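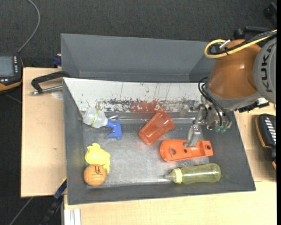 Figure 7.1 A bin-picking cell with mixed objects. The gripper is over the flat orange part.

Chapter 7
When the Pick Goes Wrong

In this chapter
7.1 A stop at Bultmont
7.2 Faults, failures and hazards
7.3 The bin as a source of trouble
7.4 Reading a fault log
7.5 Getting back to work safely

Before you start
You should be able to explain the difference between a joint move and a straight-line move (Chapter 3) and know what the three positions of an enabling switch do (Chapter 5). You will need the blank fault sheet from the back of the book for the exercises in Section 7.4.

7.1 A stop at Bultmont

The earlier chapters dealt with picks that go as planned. The arm moves to a point above the object, comes down, closes its fingers, lifts and carries the object to the place point. Most picks in a well-set-up cell are like that, and it is easy to write a program as if all of them were. This chapter is about the rest.

We begin with a stop that took place in February at the Bultmont packing works. The cell there took mixed goods from a metal bin and placed them on a belt. It had been running for 10 weeks, and the control software, a package called Lerkus, had been changed only once in that time. On the morning in question the cell had completed 1738 picks since its counter was last reset. On the next one the arm came down, closed on a shallow plastic tray, and lifted. The tray had slid under the rim of a heavier object, and the two came up together. The heavier object swung out and struck the bin wall, and the tray turned in the fingers. One finger was now pressed hard against the wall.

The controller saw a force of 300 newtons where it expected much less, and stopped the arm. So far everything had worked as it should. The arm stood still with its finger against the metal, the belt stopped, and a message appeared on the pendant.

The operator on shift read the message, cleared it and pressed start. The program had no recovery step for this position. It did what it had been told to do after any cleared fault, and drove straight to the home point. The shortest way home from there passed through the bin wall. The finger bent, the coupling above it cracked, and the bin was pushed along the table until it met a clamp. The operator's hand was on the table edge at the time, on the far side of the bin, and was not touched. The gap between the bin and the hand was later measured from the marks on the table. It was 700 millimetres before the push and a good deal less after it.

The cell was out of use for the rest of the week. The gripper was replaced, the recovery routine was rewritten, and the guard on that side of the table was moved outwards.

When the works wrote up the stop, the first draft gave the cause as "operator error". The final report did not use those words. It listed four things that had to be true together for the damage to happen:

The grasp check looked at whether the fingers had closed on something. It did not look at the weight of what was lifted.
The fault message gave a number and the word "overload", with nothing about where the arm was or what it was touching.
The restart move was the same for every fault.
A person could reach the table while the arm was able to move under its own program.

Take away any one of the first three and the finger would probably have survived. Take away the fourth and nobody could have been hurt, whatever happened to the finger. Keep this difference in mind as you read on. Protecting the machine and protecting the person often call for separate measures, and a cell can be good at one and poor at the other.

7.2 Faults, failures and hazards

These three words are used loosely in everyday talk. In this book they have fixed meanings.

A fault is a condition inside the system that is not as it should be. A worn hose is a fault. So is a wrong number in a table of tool lengths. A fault can sit in a cell for months and do no visible harm.

A failure is the moment when the system does not do its job. The worn hose splits and the gripper drops what it holds. The wrong tool length sends the fingers too low on a tall object.

A hazard is anything that could injure someone. Some failures create hazards and some do not. An arm that stops dead has failed, but it may be quite safe to stand beside. An arm that is working perfectly is a hazard to anyone inside its reach.

At Bultmont the fixed restart move was a fault. It had been there since the first day. The failure came when the move was used from a position its author had not thought of. The hazard was the open side of the table, and that had been there since the first day as well.

7.3 The bin as a source of trouble

Look again at Figure 7.1. The objects differ in shape, and several of them would be awkward for a simple two-finger grasp. The cup lies tipped over at a slant, and its plastic is see-through, which many depth cameras measure badly. The spray bottle is in a back corner with its base close to the wall, so a finger coming down on that side has little room. The ball is up against the yellow piece and partly covers its lower edge. A program that treats the two as one object may aim for a point between them.

The panel at the back is scratched and scuffed, and part of its paint has worn away. Marks of this kind are worth noting whenever you inspect a cell. They do not tell you what caused them or when, and you should not guess in a report. Record where they are, compare them with the last inspection, and ask whether the arm's planned path passes near the same spot. The metal floor has bright reflections too. A reflection can shift when a lamp is moved, and a vision system tuned under one light may find objects that are not there under another.

Four kinds of bin trouble account for most of the stops studied in this chapter: missed grasps, double picks, wall contact, and objects that cannot be reached at all. Each has its own signs in the log. A missed grasp shows as fingers closing further than the object's width. A double pick shows as extra weight, if weight is measured. Wall contact shows as a sharp rise in force, usually on the way down or in the first part of the lift. An unreachable object often shows as no fault at all - the cell simply tries, gives up and tries again until someone notices that the count has stopped rising.

Safety note
Never reach into a bin to free an object while the arm can move. A stopped arm may be waiting for a signal. Follow the isolation steps for your cell and check that they have worked before you put a hand past the guard line.

Activity 7.A
Draw a plan view of a bin with six objects in it. Place at least one object in a corner and let two of them touch. For each object, mark where you would put the fingers and shade the space they need to open. Then choose the order in which you would pick. Swap plans with a partner and look for a pick that could bring up two objects at once.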